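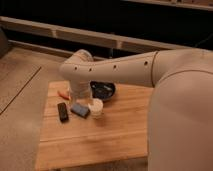 **Small light wood table, what finish?**

**fallgate_ned** wrote:

Looking for advice on a small table, more or less square. Light honey color, a few planks with the grain all running the same way, slightly thicker border along the front. It gets a lot of use with cups and small items set down and picked up all day.

I don't know what finish is on it now. It has some shine under a warm lamp. I want to sand it back and put on something that holds up to water rings. Budget is small. Oil or poly?

**kalliopi_k** wrote:

Water-based poly, three coats. Oil looks nice for a month and then you get rings. I did a side table in September last year with poly and it still wipes clean.

Kalliopi Koutsoukos

**Dovetail56** wrote:

Disagree. Poly on a table that gets things dragged across it will scratch, and then you have to take the whole top down to fix it. With hardwax oil you rub the bad spot and add a little more. I've used the Akpalu oil on two tables and a bench.

**kalliopi_k** wrote:

You only drag things if you drag things. A cup doesn't scratch poly.

**Dovetail56** wrote:

The bottom of an unglazed cup does. Check yours, there is usually a rough ring on the foot.

**grumotel_parts** wrote:

Before anyone buys anything, find out what's on there. Put a few drops of denatured alcohol under the edge where it won't show. If it goes sticky it's shellac. If nothing happens, try lacquer thinner.

Also check if the top is veneer. Look at the end grain on the side. If the lines on top don't carry over the edge, go easy with the sander.

**fallgate_ned** wrote:

Tried the alcohol. No change. The thicker strip at the front makes it hard to tell about the end grain, but from underneath it looks like solid boards.

**grumotel_parts** wrote:

Then start at 120 by hand, with the grain, and finish at 220. Leave the border for last. If its grain runs a different way, you'll leave scratches across it.

**Dovetail56** wrote:

Don't go past 220 if you use oil. I took one up to 3000 once and the oil sat on top and stayed tacky.

**zekell_m** wrote:

Or don't refinish it. Clean it, put on paste wax, use coasters. A top that still has a shine may have years left in it.

**kalliopi_k** wrote:

Wax won't stop a ring from a hot cup.

**zekell_m** wrote:

That's what the coaster is for.

**fallgate_ned** wrote:

I'll clean it first and look at it in daylight. If it's worn through near the middle I'll sand and go with the oil, mostly for the spot repairs. Is one small can enough for two coats?

**Dovetail56** wrote:

Yes, with some left over. Wipe off the extra after 15 minutes and lay the rags out flat outside to dry. Don't ball them up.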